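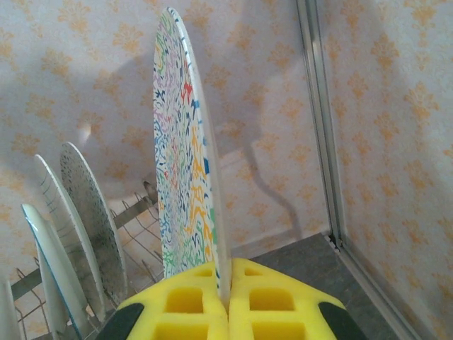
Lesthorpe to lose Saturday bus to Drekley from July

May 30, 2020

The Saturday bus between Lesthorpe and Drekley will stop running in July, the operator Jistier has confirmed. Weekday service on the same route, the 283, will continue, but with 4 trips a day in each direction in place of the present seven.

Jistier said in a notice posted at stops this week that ridership on the route had been falling for two years and dropped sharply this spring. The Saturday bus often left Lesthorpe with only 3 passengers on board, according to the notice.

The change leaves Lesthorpe with no public transportation on weekends. The Sunday bus was dropped in 2016.

Ekrem Tatlı, who runs the Erdem bakery next to the Drekley terminal, said he expects to feel it. Saturday is his busiest day, and many of his regular customers come in from Lesthorpe on the 9:40.

"They do their shopping, they come in for bread and coffee, they go home on the one o'clock," he said. "Some of them don't drive. I don't know what they are supposed to do."

The town has asked Jistier to keep at least one Saturday round trip through the end of the year. A reply is expected before the new timetable is printed. Jistier has said it would consider the request if the town paid part of the cost, but neither side has named a figure.

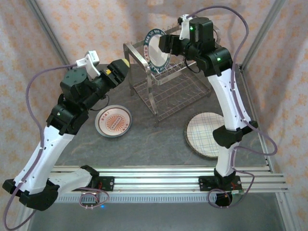 Two arms mounted on a rail, each with white and black links.

Under the new weekday timetable, buses will leave Lesthorpe at 7:10, 9:40, 1:15 and 5:20. The early bus is timed to meet the train at Drekley. The 6:30 evening return, used mostly by people working late shifts, will be dropped. The last bus back will leave Drekley at 5:50.

Fares will not change. Ten-ride tickets that are valid only on Saturdays can be exchanged for weekday tickets at the Drekley terminal until the end of July – riders must bring the original ticket, even if it is partly used. Monthly passes stay valid with no exchange needed.

A petition to keep the Saturday bus had 50 signatures by Friday afternoon. Copies are at the Lesthorpe post office and at the bakery in Drekley.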